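Drirnmont Sewing Guild Gives Unfinished Projects a Deadline

Members of the Drirnmont sewing guild have until July to finish the things they swore would be done by Christmas, though the rules are careful not to say which Christmas.

The guild opened sign-ups for its first Finish It Challenge on 10th April. Entrants pay 14 dollars, hand over a written list of abandoned projects and get the money back if they complete every item. Whatever is left in the pot goes toward a new cutting table, and the guild has already measured for it.

"I looked at the lists and priced the big table," said Gordon Dufour, who is running the challenge and has entered a quilt he cut out in a previous house. The quilt calls for 1,241 pieces. He has sewn 30 of them together and describes the result as a handsome placemat.

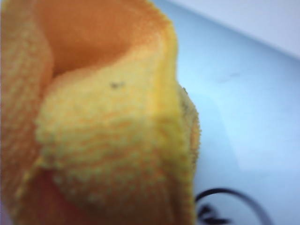 Quilts lead the sign-up sheet, with knitting close behind and a surprising number of single mittens. Beginners have their own category, limited to household fabrics and straight seams, and the guild is nudging them toward terry cloth. An orange and yellow towel like this one has enough nubbly loops to swallow a crooked stitch whole, a quality Dufour says he has looked for in vain in quilting cotton. Hooded bath wraps and washcloths both qualify. Hemming a towel that already has a hem does not, and the rule was added after a question from the floor.

Van Acker, the fabric store on the square, is offering challenge entrants a discount on thread and zippers. It declined to extend the offer to new fabric, at the request of several spouses.

Finished work goes on show at the guild hall in July. Entry lists may be shortened once before then, in ink, with a second member watching.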